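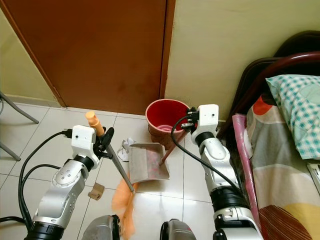 The small bedroom at Flokach, with the orange-bristled broom and the long-handled dustpan at work by the door.

I had been promising my aunt for ages that I would go and see the open day at Flokach, the housekeeping school on the hill above Roresmont, and in January I finally ran out of excuses. The 49 bus goes from outside the station and takes its time, stopping at what felt like every gate and hedge on the way up, but it was warm on board and a lady across the aisle gave me a mint, so I was in a very good mood by the time we arrived.

The building used to be a boarding house. You come in through a porch full of umbrellas, pay your three pounds (tea included, and they are generous with it), and somebody pins a paper flower on your coat. The tour goes up the back stairs, through the linen room, along the landing where the practice bedrooms are and down again to the kitchen, where the cakes live. They ask you to keep to that order. I can see why, as I would have gone to the cakes first and never reached the bedrooms at all.

Our guide was Bohdana Chornovol, who teaches the first-year course and has the sort of voice that makes you stand up straighter. She told us the linen room holds 351 pillowcases, all folded in thirds, and she let us try one each. Mine came out like an envelope that had been sat on. She refolded it without a word and put it back on the pile, and I felt about seven years old.

The bedrooms were the part I liked best. I had expected something grand, four-posters and tassels, but the one I spent longest in was a small plain room, with a tiled floor, a closed brown door in the corner and a bed with a curved metal headboard in dark red. It reminded me very much of the room I had in my first job, down to the feeling that you could nearly touch everything from the mattress. Floors are the lesson in there. Paper and bits of cardboard go down on the tiles, and the whole exercise is to get them up again, into the pan and away.

It sounds like nothing, doesn't it? But I stood there for a good long while. Pale tiles are unforgiving things, and Bohdana is very firm about corners. You begin at the wall, she says, and bring everything towards the middle in short strokes, and you never flick. I am a flicker. I have been a flicker all my life, and I now know where the crumbs behind my cooker come from. 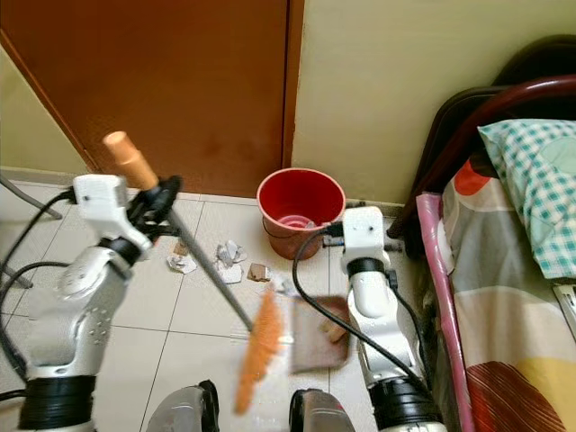 Scraps of paper and card on the tiles, with the red bucket standing by the wall.

She also had a great deal to say about long handles, which spare your back — my own back agreed with her — and about laying the pan properly flat so that a line of dust doesn't creep under the lip. Crumpled paper is easy enough, in her view. Little flat scraps are the trouble, because they cling to a tile and let the bristles go straight over them. A man in our group asked whether you couldn't simply pick those up by hand, and she said that you could, of course, if you had only the one room to do.

I took a fancy to the red bucket, I must say. I have been looking for a good plain one with a wire handle since ours split, and everything in the shops at home seems to come with a wringer and a lid.

Down in the kitchen, Marjan Sadeghi was pouring the tea and selling raffle tickets at the same time. The raffle had raised 1,233 pounds by mid-afternoon, towards new mattresses, and first prize was a hamper from the Mohamedi bakery. I won a tea towel. I also ate two slices of the walnut cake and bought a third to take home to my aunt, who got most of it.

If you go, wear flat shoes for the back stairs and take some coins for the raffle. The last bus down leaves at half past four from the far side of the road, by the postbox.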